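Sunday xiangqi, yay!

21 November 2021

It's raining in Grollarlow, so out came the Chinese chess set! I love the setting up almost as much as the playing.
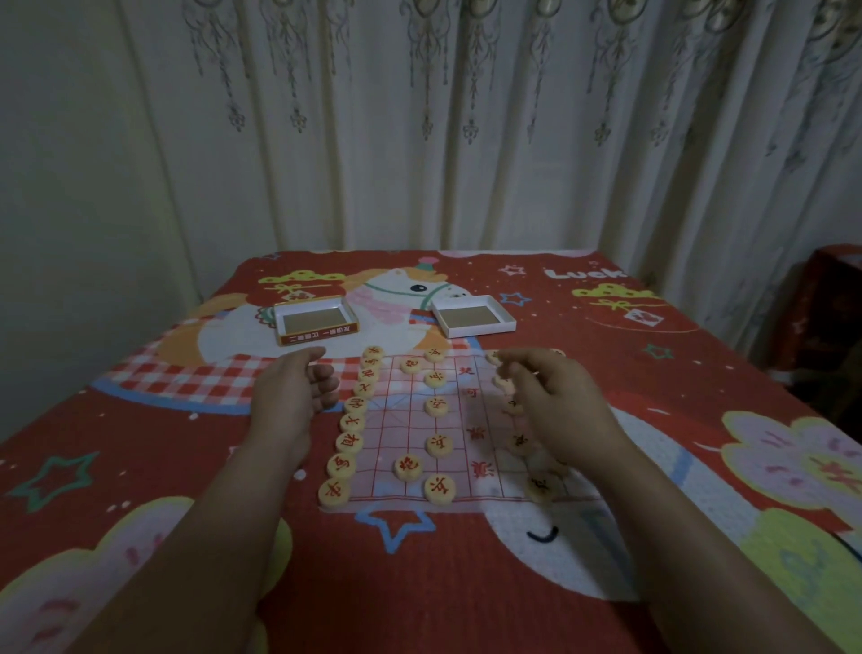
I learned the game in November, and after 6 games I can finally remember where the cannons go - two points ahead of the horses.

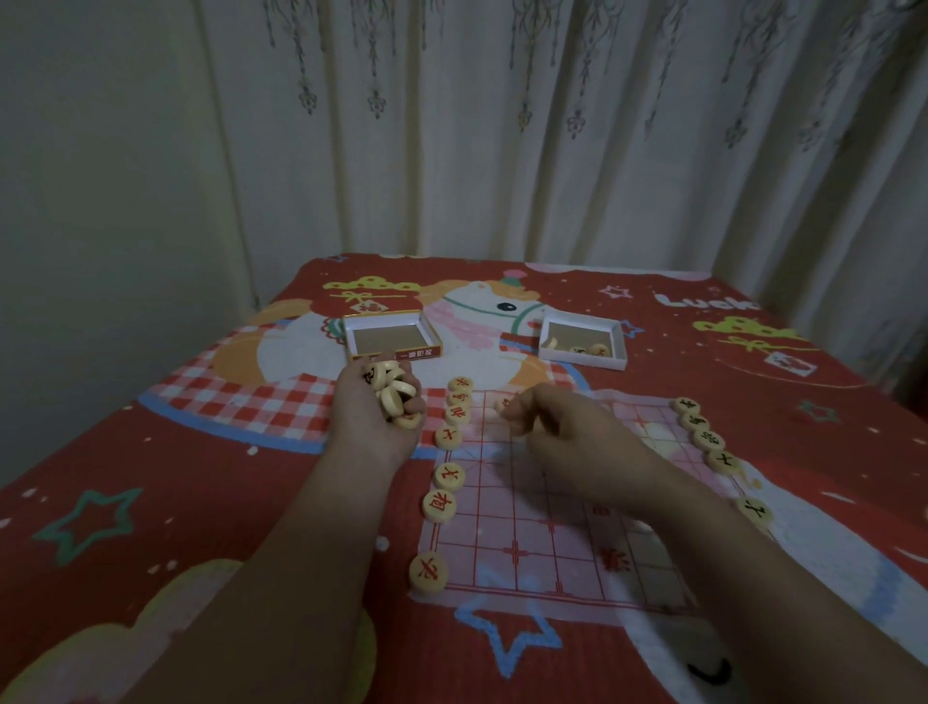 A handful of pieces, going down one by one.

My old board from Forness fell apart at the folds, so a thin printed sheet is plenty for me.

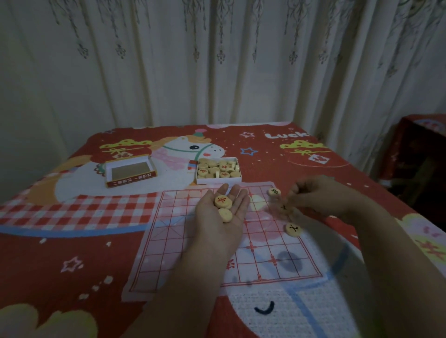 Reading the characters was the part that scared me most, and now it's my favorite bit! And how cheerful is that little white horse in his party hat, right beside the tray of pieces? Next up - chariots.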